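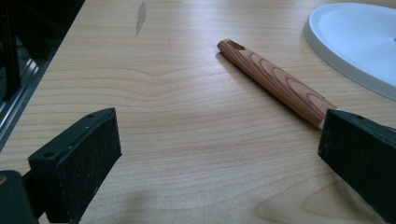
Muren Lane Sheets

Oil pattern and scoring data from league bowling, now with a full season in it! Each row is one game: 2,874 in all, 929 of them from the Ferkville house and the rest from Irnitz and Sampaio.

Files
games.csv: game id, house, lane pair, pattern, ball cover type, score
frames.csv: every shot, with pins left standing
patterns.csv: length and volume for the three patterns we track

Last updated 5 Aug 2026. The February games from Irnitz were entered twice in the old release, so please grab this one if you have that.

I love the spare columns most. Sort frames.csv by pins left and watch the 10-pin leaves pile up as the lanes break down (lefties, sort by 7-pin instead).

Missing values are blank. Ball cover type is self-reported and pretty patchy before February. Fixes and new houses very welcome!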